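Table setting

Table setting is the everyday business of laying out plates, cutlery and serving dishes before a meal, and it is also the name given to the finished arrangement. Habits differ a good deal from one household to the next, and most people simply carry on doing whatever their parents did. 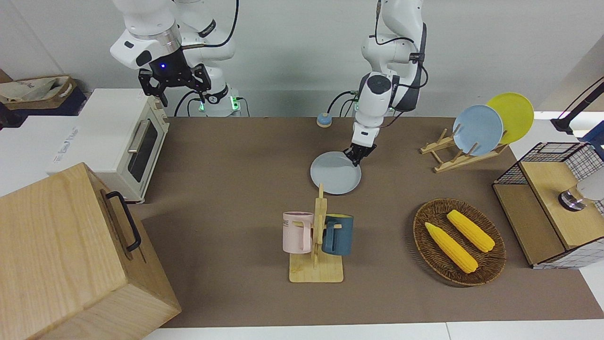
Plates and serving dishes

The plate marks each person's place, and everything else finds its home around it. Forks usually go to the left and knives to the right, with the blade turned inwards, though plenty of happy families put the lot in a jar and let everyone help themselves. Baskets and trays are well liked for bread, fruit and vegetables.
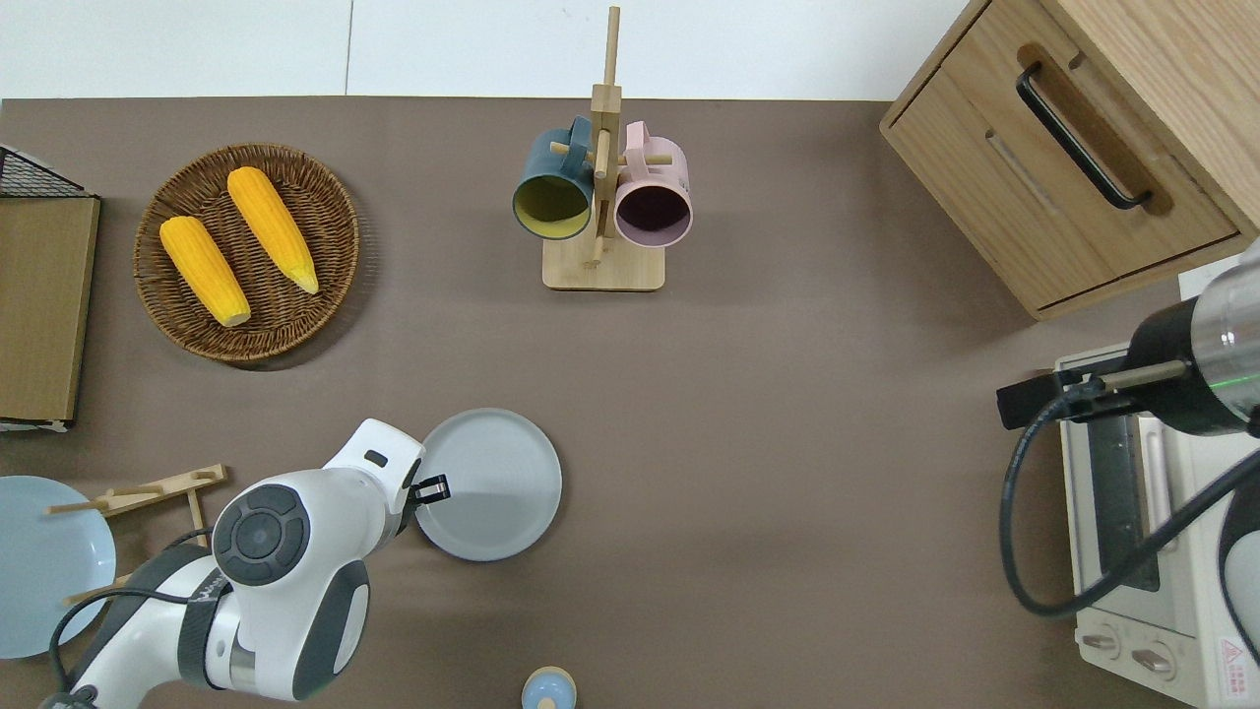
Shared dishes are best kept low, so that people can see and talk to one another across them. In her book The Landov Table, the food writer Xiaoqing Du set out 40 family layouts, and in all but five of them the main dish stood in the middle.

Colour

Plain, pale crockery has long been a favourite, as it goes with almost any food and any cloth, and a broken piece is easily replaced.

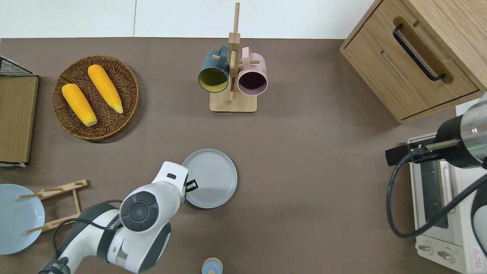
Which way should a folded napkin face?
The open edge is normally turned towards the plate, so that it can be picked up and shaken out in one movement.

Informal meals

At breakfast or a light supper, one plate, one glass and a knife and fork will do very nicely.
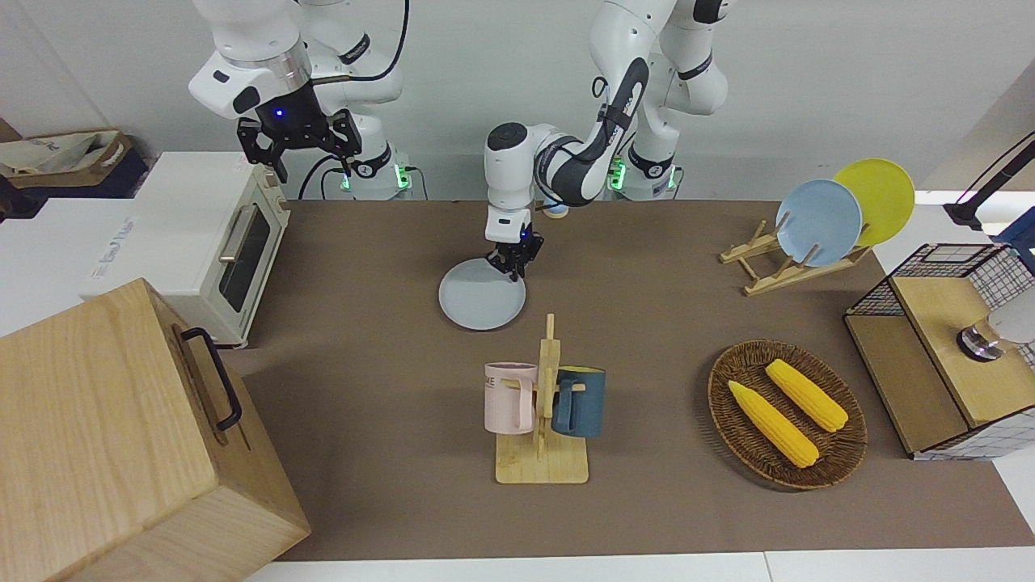 A round plate in pale blue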